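Forsberg Shower Timer and Flow Saver Set

The Forsberg set helps a household to use less water in the bathroom, and so to pay less on a metered bill. It contains one flow saver for the shower hose and one timer for the wall.

The flow saver is screwed between the hose and the shower head. It limits the flow to 8 liters per minute, and the pressure stays comfortable for most people. No tools are needed, only a dry cloth for better grip.

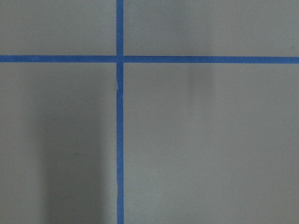
The timer has large numbers and a soft beep, which you can switch off. We recommend to start with six minutes and make it shorter after one week. Children usually like to set it by themselves - please show them first how the button works.

Before ordering, please check that your water is metered. With a fixed yearly charge you will still save on heating, but the water bill will remain the same.

Not suitable for electric showers.

Item number: 744
Weight with packaging: 390 g
Color: white
Batteries: two AAA, not included

Delivery is from our Clorelstead warehouse. Customers near Stellham can also collect the order at the shop, until five in the afternoon.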